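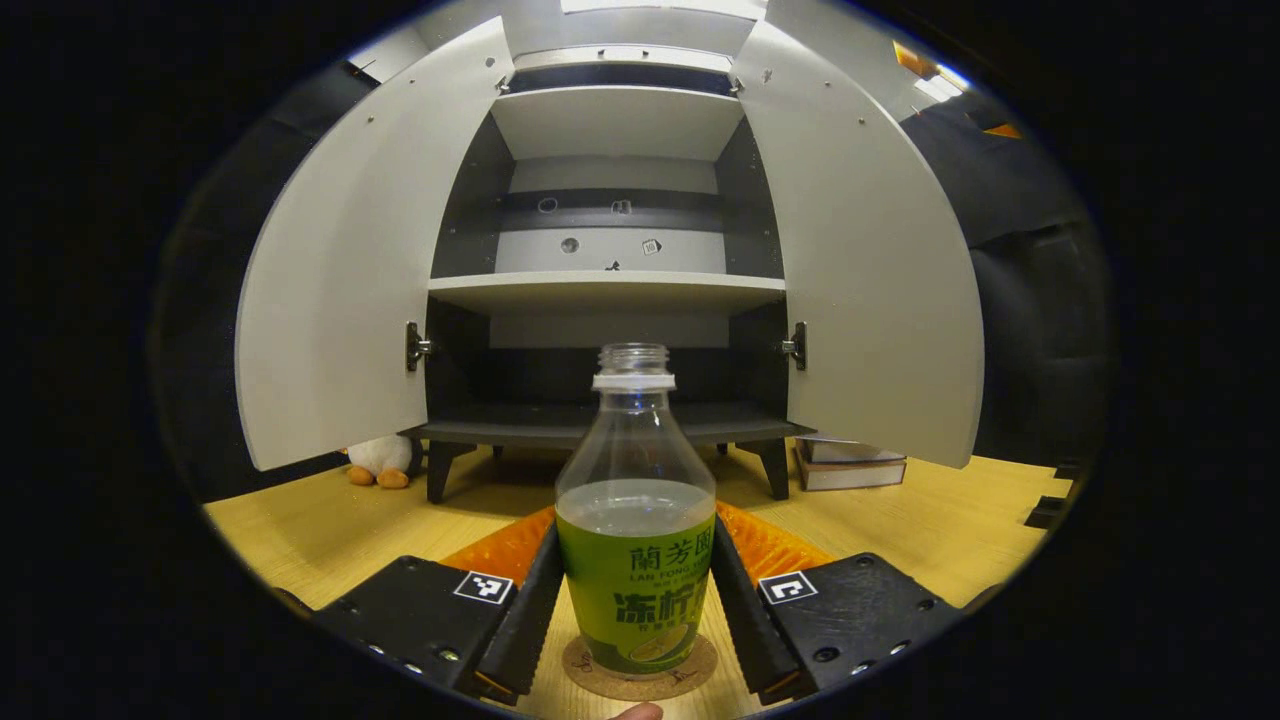
A bottle of Lan Fong Yuen lemon tea on a cork coaster.

Garanmont to Collect Drink Bottles at 366 Stores

GARANMONT, February 11, 2026 — Shoppers in the Garanmont region can now return empty plastic drink bottles at 366 grocery and convenience stores under a program run by Arix, the company said today.

Customers get a store credit for each bottle, paid as a printed slip or added to an Arix account. Bottles should be empty and may be returned with or without the cap. Labels can stay on. Each customer may return up to 500 bottles per month.

Arix tested the service in the Etport district last year at a small group of stores. A total of 3,265 households signed up during the test.

"Most people in Etport told us they wanted a drop-off point where they already shop," said Hryhorii Boiko, director of retail programs at Arix. "We kept the sign-up short and put the counters near the entrance."

Returned bottles are taken to the Hrytsenko sorting plant, where they are separated by color and baled for sale to plastics processors. The plant added a second line in February to handle the extra volume — it runs on weekdays only for now.

Glass, cans and milk jugs are not accepted. Store hours and a list of locations are posted at each counter and on the Arix website.

Media contact: Arix Press Office, Garanmont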